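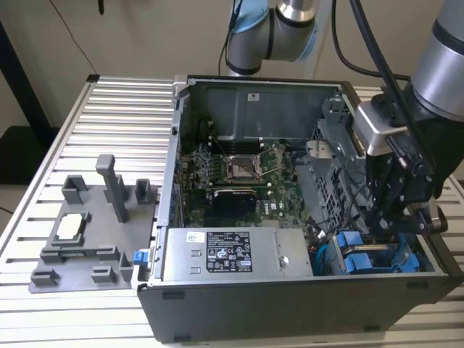
Ostcombe puts a second robot cell in its fall budget

I stopped by the Ostcombe refurb shop in August, and all anyone wanted to talk about was the quote from Rebane. The shop takes apart old office desktops, and it wants a second two-arm cell like the one it already runs - plus spare grippers, which go on a separate line this time (good call!).
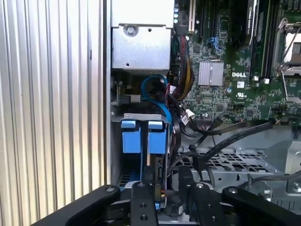
What the money covers

Fekska bid too, but its price left out the fixture plates. Those get redrawn for every new case style, so they add up fast.
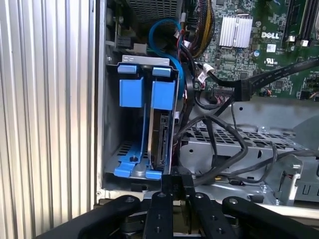

A gripper at the blue drive cage inside a Dell desktop.

The plan assumes 641 desktops a month once both cells are going, with 1285 already stacked up at the Dridgate warehouse. I'd want more slack in that

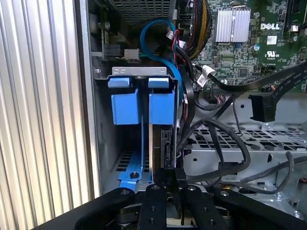
than they've left themselves, but I'm the cautious type. Delivery is quoted at 102 days, and training takes another 5.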